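4.2 Shared ownership and the try-on feature

When Uloneo bought Walberg, the small studio behind the virtual makeup mirror, most of the people we spoke to in Birkville expected the app to change overnight. It didn't, at least during the first 9 months, and the shade library of 4,000 lipsticks and hair tints stayed just as users had known it. 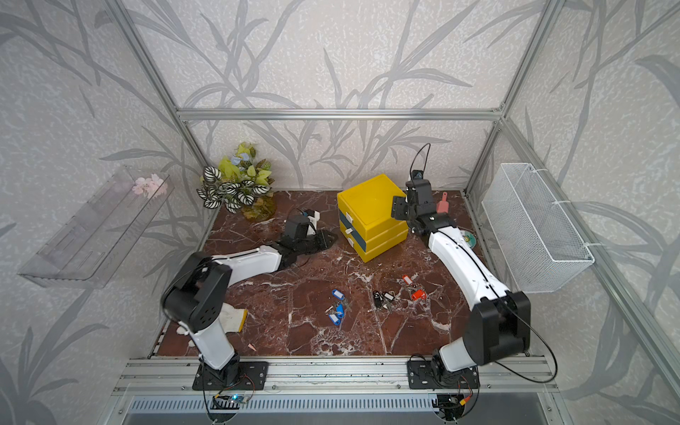 4.3 What happened to saved looks

We were especially curious about the saved looks (the selfies with a new color or cut that people keep for later), so we asked users to show us theirs before and after the move to Uloneo accounts.
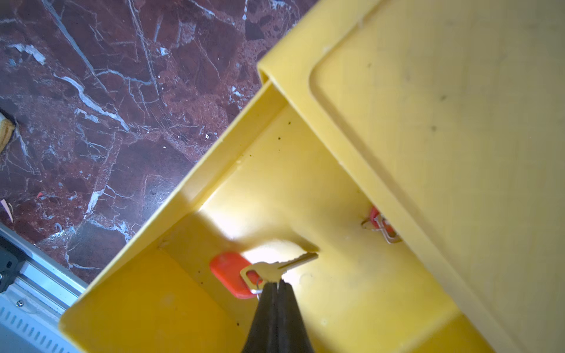

Saved looks turned out to matter a great deal to people, more than we had guessed when we planned the study. Many thought of them as something private, kept in a place only they could open. An account login was, for them, much like the brass-colored key on its orange-red tag in Figure 2: a small thing, easy to pass along, and whoever holds it can get in. Two of the salons in our Bañuelos group even shared one login among all their stylists.

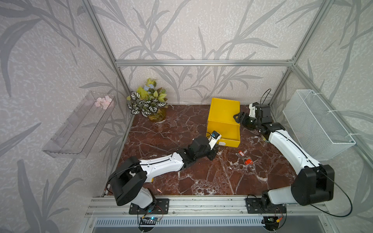

Figure 3. Two robot arms at an upright yellow box, a red key tag on the floor beside it.

The salons were happy with that arrangement until February, when the new terms asked each stylist to sign up separately, and we come back to their complaints in Section 5.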